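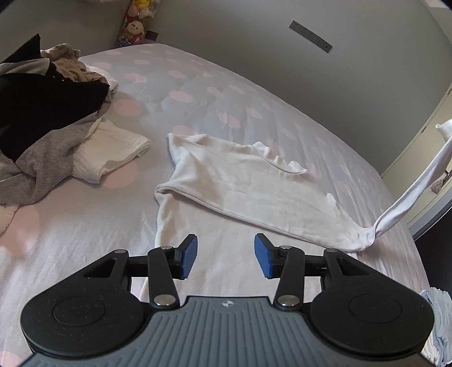

4.2 What people said about smell

I went into this part of the study thinking that flavor names would do most of the work, and I was wrong pretty early on. We had 22 adult vapers try e-liquids from two small makers, Zillmont and Ollberg, and keep a diary for 13 days. I'd asked them to write about taste, but what a lot of them wrote about was cloth! Sweet liquids, the custards above all, were said to hang around in curtains, car seats and bedding. Think of a white long-sleeved shirt spread out on a bed, like the one in Figure 1, and you have the sort of thing people kept bringing up: they'd pick up something pale and plain, give it a sniff, and decide whether it could go another day. Minttu Kinnunen, who coded the diaries with me, ended up giving fabric its own heading (I'd had it under "other").

Figure 1. Shirt on a bed.

The fruit liquids got a much easier ride. People called them "clean" or "gone in a minute," even when the same person had scored them as strong on the tongue. I find that odd, and I still don't have a good story for it. Shahram Azimi thinks it's mostly about what we expect a house to smell like, so a whiff of lemon passes and a whiff of warm custard doesn't. Maybe so. The 12 people who lived with a non-vaper wrote more about smell than the rest did, and their notes were a good deal crankier, often quoting the other person word for word.

Menthol was the messy one. Our Ollberg menthol split the group right down the middle, and the diary scores bounced around so much from day to day that I wouldn't lean on them. We coded 299 diary entries in all, and the menthol ones took the most arguing (Nour Bitar broke the ties, very patiently). We'd asked for one overall smell score per entry, and I now wish we'd asked for two, one for the room and one for clothes. The follow-up planned for September does it that way, with the same two makers and a shorter diary.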